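Ingate Household Notes, README

Notes on furniture, floors and everyday wear, typed up from paper sheets. Version of 16 June 2018.

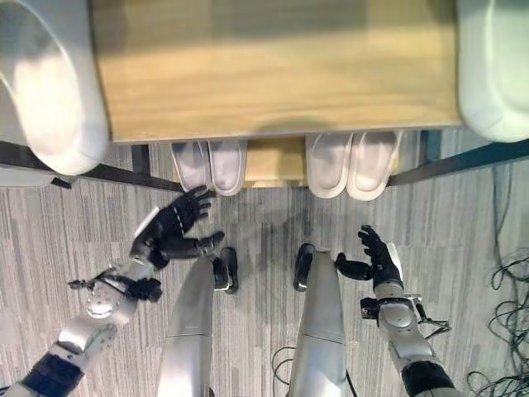 Ritu Rastogi wrote back on the first draft that the sheets should stay in the order they came in, even where the order is silly, and that merging the Jurstead pages with the Debnath pages would lose the bit worth having. Agreed. Left as is. The merged file is gone, please don't ask for it.

What this is

A text collection. Short notes people kept on how the things in their homes wear, get cleaned, get mended, get thrown out. Tables, chairs, rugs, shoe storage, drawers that stick. 300 notes in all. Most are a few lines. A handful go on for a page and one is basically a letter to a sister about varnish.

Typed from handwriting. Spelling kept as written, so if you see "tabel" it is probably theirs. If you see it in this README it's mine.

Why bother

Most of what gets written down about home upkeep is advice. Somebody telling somebody what to do. Wanted the other side, what people did on a normal evening with whatever was under the sink. Lots of vinegar. More toothpaste than I expected.

Where the notes come from

Three batches.

Jurstead: the biggest batch. Apartment blocks, mostly small rooms, so a lot on storage and on shoes by the door. Collected on lined sheets with a box for the room and a box for the item. People ignored the boxes.

Debnath: older houses. Wood floors, damp, windows. Longer notes, better handwriting. Some sheets are in two hands, looks like couples adding to each others notes. Kept as one note each.

Dravar: came in last September in a single envelope. No boxes on these sheets at all. Room and item filled in by me from the text, so treat those two fields as guesses.

Files

notes.txt: all notes, one per block, blank line between blocks
fields.csv: one row per note, see below
words.txt: list of local words with plain meanings, not finished
changes.txt: what I changed and when, patchy before version 2

Ignore the folder called old. Will delete it.

Fields

id: a number, no meaning in the order except arrival
batch: jurstead, debnath or dravar, all lower case
room: as written, else blank. "Front" and "front room" NOT merged
item: as written
material: only if the writer said it. If they wrote "the table" it's blank, even when the rest of the note makes it pretty obvious
age: as written. "Mum's" is a valid age apparently
action: clean, mend, move, store, discard, other
text: the note itself

Action is the only field with a fixed list. Picked by me, one pass, then a second pass on 25 notes pulled at random. Changed my mind on 9 of them, nearly all between mend and clean. Rubbing a scratch with a walnut, is that mending? Went with mend. Oiling is clean. Waxing is clean unless there's a mark being hidden. Store vs move is also shaky, a note on putting the winter shoes up high could be either.

A sample

Three notes as they stand in the file.

"Ring from a hot cup. Rubbed with oil and salt, left overnight. Lighter in the morning but the patch is shinier than the rest now so you see it anyway."

"Slippers go under not beside. Beside means the dog."

"Glued the back leg again. Third time. Same glue. If it goes again the chair goes."

First is action mend, second is store, third is mend (not discard, nothing had been thrown out yet).

What was taken out

Names of people, street names, phone numbers. Replaced with NAME, STREET, PHONE. Pet names left in. Two notes removed because the writer asked. One sheet was a shopping list, removed, though it had floor wax on it.

Brand names of cleaners taken out and swapped for PRODUCT. Didn't want the file read as a review of anything. Side effect: some notes now say "PRODUCT is no good, use PRODUCT" and there is nothing to be done about it.

Known problems

- Typing errors. Checked once against paper, not twice.
- Ages are a mess. Don't sort on that column.
- Debnath notes use "polish" for oil, wax and spray. words.txt says so but doesn't tell you which is meant where.
- Commas in the text field. Quoted properly I think. If your import gives you extra columns, that's why, tell me the id.
- Some water damage on the Jurstead sheets. Unreadable words are marked with a single question mark in brackets.
- Seasons uneven. Hardly any winter notes from Dravar, so nothing useful on heating and dried out joints from there.

Good for

Reading. Small counts by room or action if you check them by hand. Teaching, there's a class using the Jurstead part for a transcription exercise and it holds up fine. Anyone who wants everyday words for wear: scuffed, cloudy, gone soft, gone gray, "bobbly".

Not good for

Care instructions. Please don't put any of it on your table. At least one note reccomends something that will take the finish straight off, and the next note in the file is the same person finding that out. Also not big enough to say anything on one place against another. Asked for 1,000 notes, got what we got.

Using it

Free to copy and quote. Say Ingate Household Notes and the batch. Quote notes whole if they're short. Don't try to work out who wrote what.

Corrections

Send the id, the field and what it should say. Photo of the sheet not needed, I have the paper. Fixes go in with the next version, no schedule for that.

To do

finish words.txt
second pass on action for all of Dravar
decide on "front"
scan the Debnath sheets before they fade any more
delete old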